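Re: [Claderville-robotics] tube picking task, setup for July

Jamie Bramwell wrote:
> Do we keep the purple mat for the tube task, or go to bare table?
> Levchenko's team asked for 200 episodes.

Keep the mat. My detector loses the rim of the clear tub against white. We have 117 episodes so far, so the target stands. 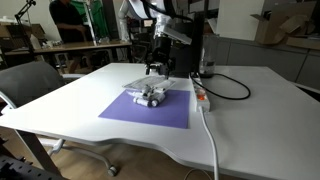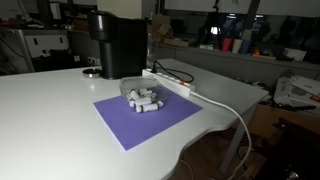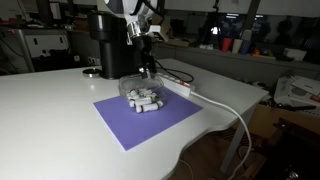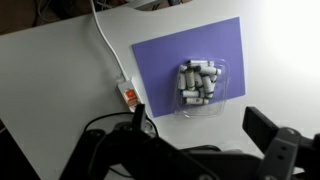
Next steps

1. Fix the tub position on the mat with tape.
2. Rerun episode 146.
3. Upload logs to Hostent.

Liam Garside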